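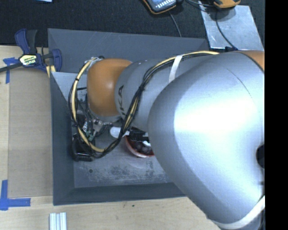 Figure 1. Scooping station, bench 2. The arm is over the bin, with the red bowl on the bin floor.

Robot Manipulation Project Course
Handout 3: The Scooping Task
Instructor: Vasylyna Chornovol
Issued Wednesday, February 4, 2026

What you are doing

Each team will program the arm to move food-like items out of a bowl with a utensil. The bowl sits inside a gray bin and must stay inside it for the whole run. Teams share the station, so leave it the way you found it.

This task follows the Wornholm pick-and-place exercise. The difference is that you no longer grip the item itself. You grip a tool, and the tool touches the item. Most of the errors we saw last term came from treating the end of the tool as if it were the end of the gripper. Measure the offset and put it in your config file before you run anything.

Setting up

The bin is clamped to the tabletop. Check the clamp by hand at the start of your slot. The blue tape on the table marks positions for the station — do not peel it up or add your own. If a piece has come loose, tell the instructor and wait.

Look at the cables before you power on. They run along the outside of the arm and loop around the wrist, so a large wrist rotation will pull on them. Keep the last joint inside the limits given in the Negussie settings file. Do not cut or move the straps.

Planning the motion

Break the scoop into approach, entry, sweep, lift and carry. Write each one as a separate function. The walls of the bin slope, and a path that clears the floor may still touch a wall on the way out. Test the full path above the bin first, then lower it.

Start at the slow speed setting. You may go faster after 3 clean runs in a row.

Logging

Save every run, including the bad ones. The Gevau logger stops at 1,000 entries per file, so start a new file for each session. Last year's class logged 208 runs, and the failed ones were the most useful in the April reports.

What to hand in

Your code, your log files and a report of no more than 2 pages. Say what the tool offset was and how you measured it. Describe one failure in detail and what you changed afterward.

Reading for next time: Beltari lab manual, the chapter on contact and force limits. Skip the part on suction tools.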